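Adhesive wall hooks and hanging bags: frequently asked questions

Category: Storage and Fixings > Help

Print this page | E-mail this page
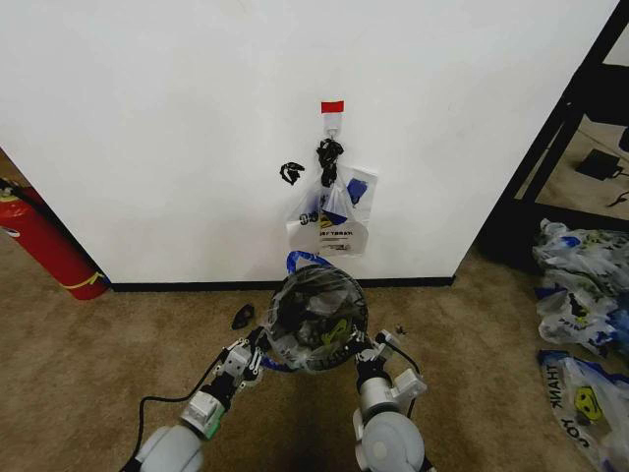

Adhesive hook with a strip of red tape above it, carrying a black strap and a plastic bag.

This page covers the Bilora small adhesive hook and its use for hanging light bags on interior walls. It was revised on 2026-09-02 to include the questions received at the Jarnham store during August. Questions on screw-in hooks and rails are dealt with separately.

What can I hang from one hook?

Light, soft items: an empty carrier bag, a bag of packaging waste, a strap, a lanyard, a dust cloth. The working load we recommend is 600 g per hook, including the bag itself. This applies to a smooth painted wall in sound condition. On wallpaper, bare plaster or textured paint we don't recommend the hook at all.

Does a strap or cord on the same hook count towards the load?

Yes. Add everything together. A strap also takes up room in the throat of the hook, and a bag handle placed over it sits further from the wall. The further out the load hangs, the more it peels at the top edge of the pad. Put the heavier item on first so that it lies against the wall, or use two hooks.

Can I put tape across the top of the hook?

You can, but it isn't counted in the load figure. Tape over the top edge may slow down peeling for a time. It does nothing for a pad that was fitted to a dusty wall. Coloured tape is quite useful as a marker, for instance to show which hook is in use for waste and which for clean bags. Remove it slowly, as strong tapes will lift emulsion paint.

How do I prepare the wall?

Wipe an area slightly larger than the pad with surgical spirit and a lint-free cloth. Let it dry. Don't use washing-up liquid or spray polish. Newly painted walls should be left until the paint has fully hardened – check the tin, as times vary a good deal.

Press the pad on firmly for 70 seconds, working from the centre to the edges. Leave it unloaded overnight.

How high should the hook go?

Hang the bag from the hook by hand, hold it to the wall and mark the position with pencil. The base of the bag, when full, should clear the skirting board. On carpet this matters more than people expect: a bag which touches the floor gets dragged by the vacuum cleaner and pulls the hook sideways. Allow for the handles stretching. Thin carrier bags can gain 5 cm or more once loaded.

Will a thin carrier bag do, or do I need a proper liner?

A thin translucent bag is fine for film, wrappers and other light packaging. It has the advantage that you can see when it needs emptying. Hang it by both handles. A bag hung by one handle opens to one side and tips its contents against the wall. For anything with sharp corners use a thicker bag, such as the Kombo loop-handle liner.

How should I bundle soft plastics before they go in?

1. Empty and shake out each piece.
2. Flatten it and press out the air.
3. Put the pieces into one clear bag and gather the neck.
4. Tie it, or tuck the neck under.

A round, slightly flat bundle hangs better than a long one. If the outer bag has a loop handle, leave the loop free at the top so that the bundle can be lifted out or hung up by itself. Clear film on the outside makes sorting easier later on. Check with your local collection before bundling, as rules differ and certain schemes want the pieces loose.

Can I fit hooks near a fire extinguisher?

Keep hooks and bags well away from the extinguisher and its bracket. It must be possible to see it and lift it without moving anything. An extinguisher should be on its bracket or a stand, upright, and not lying on the floor where it can be kicked or roll. If yours is off its bracket, have the fixing looked at. Don't use adhesive hooks or pads to hold an extinguisher of any size.

Can I use a clip in place of a hook?

Adhesive clips are made for cables and paper. They can hold the edge of an open bag, but they should not take its weight. A clip set level with the hook and a short distance to one side is a tidy arrangement: cord end in the clip, bag on the hook.

The hook has come off. Can I stick it back on?

Not with the same pad. Once lifted, the adhesive picks up paint dust and will not hold its rated load. Replacement pads are sold under part number 3739 and fit all the small Bilora hooks. Clean the old spot, or move a little to one side if the paint has been damaged.

How do I take a hook down without marking the wall?

Warm the pad with a hair dryer on a low setting, then work a length of dental floss down behind it. Roll off the remaining adhesive with a thumb. Don't lever with a knife or filler blade – plasterboard paper tears very easily, and the repair takes longer than the whole job.

Do you supply hooks in bulk for offices and workshops?

Yes, through the Sarkgate trade counter. Please state the wall type and the heaviest item to be hung when you write.

Answers checked by Imani Kaijage, product support.

Was this page helpful? 70 found this helpful
5 comments
Share (5)
Filed under: hooks, wall storage, bags and liners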